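Trying every cheap lunch near the Mestholm campus before November. Spot 20 is the dumpling counter on Gekley Street. 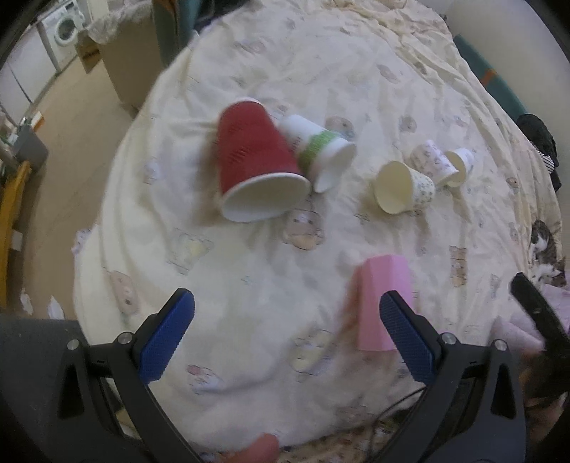 The pork ones are good, the cabbage ones need salt. A plate fills you up and there's a student price if you ask.

Line was almost out the door at noon — go after 2.

Next is Kolář, the soup place by the library. Štefánia Vrabec says get the garlic soup and skip the bread.

Still no decent falafel on this side of town. Send me names if you have any.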